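件名: Re: [家事ロボ談話] 冷蔵庫の片づけは、もう任せられる?

皆さま、こんばんは。Marsideの集まりではお世話になりました。12月に入ってばたばたしており、お返事がすっかり遅くなってしまってごめんなさいね。

> Ayantu Alemnehさんのメール:
> 床掃除は機械に任せて久しいのに、飲み物の出し入れはいまだに私の仕事です。
> 両手のあるロボットなら、もうできるものでしょうか。

Ayantuさんのお気持ち、とてもよくわかります(うちも買い物のあとは毎回ため息です)。私の感触では「半分くらいは、もう」というところでしょうか。つるつるして丸いペットボトルは意外に難物で、強く握ればへこむし、弱ければ滑るし、中身が揺れると重心まで動いてしまうんですよね。
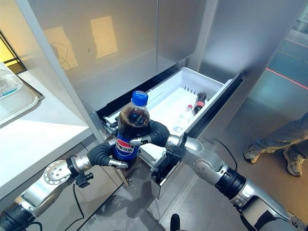

*引き出しの手前で、コーラのボトルを両手で支えるロボット*

片手が底のほう、もう片手が肩のすぐ下。こういう持ち方を見ると、つい孫を見るような気持ちになってしまいます!

それでも、わが家に来てもらうとなると話は別で、奥の豆腐をよけて、倒れた瓶を起こして、卵には触らずに、と頼みたいことがきりなく出てきます。Netisの勉強会で聞いた試験では、304回の出し入れのうち人が手を貸したのが132回だったそうで、私はこれを多いとも少ないとも言いかねています。

工場の棚出しをなさっている方、現場ではいかがですか。急ぎませんので、お手すきのときにぜひ聞かせてくださいね。

Flostthorpeの世話人より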